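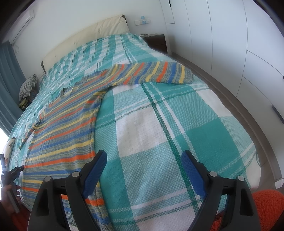

Kastbridge Consumer Board > Retail and Delivery > Complaint procedures

Subject: Furkar complaint closed without a final response

Posted by: A. Isah
Wed 24 July

I wish to ask members for guidance on a complaint to Furkar concerning a parcel that was marked as delivered and did not reach me. I submitted the online form and received a case number. After 10 working days the case was marked closed. No letter or email was sent with a decision.

The customer service line plays a recorded message and then refers callers back to the form. I would like to know whether a written complaint to the head office is accepted, and whether a closed case can be reopened.

Asabe Isah

Posted by: dmulligan_mod

Ms. Isah, a closed case may be reopened by replying to the original confirmation email with the case number in the subject line. Please do not submit a second form. A second form creates a new case and the waiting period begins again.

A letter to the head office is also accepted. Keep it to one page and state the amount you are claiming.

Dymphna Mulligan
Board moderator

Posted by: gashaw_renter

I must respectfully disagree with the moderator. I replied to the confirmation email twice and both messages were returned as undeliverable. The second form was the only method that produced an answer, and that answer came in 8 days.

Posted by: dmulligan_mod

Thank you for the correction. Would you confirm which address was used? Orders placed through Brindance are handled by a separate office, and replies sent to the Furkar address for those orders are rejected.

Posted by: gashaw_renter

It was a Brindance order. I accept that this may explain the returned messages - the confirmation email does not mention a separate office.
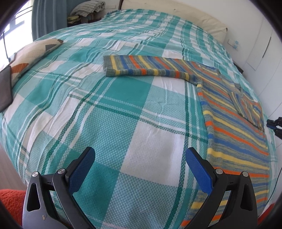
Striped sweater on a plaid bedspread

Posted by: ledgerline

Members should also note the limit on the form. The details box stops at 2000 characters and removes the rest without warning. I lost the last part of my statement that way.

I do not agree that a letter is worth the postage for a claim under $100. The card issuer will usually consider a dispute of that size on its own.

Posted by: dmulligan_mod

A card dispute is available, but the issuer will ordinarily ask for proof that the seller was contacted first. A dated copy of the letter serves that purpose.

Posted by: A. Isah

My order was placed with Furkar directly. I have replied to the confirmation email and the message was not returned. I will send the letter as well and keep a copy.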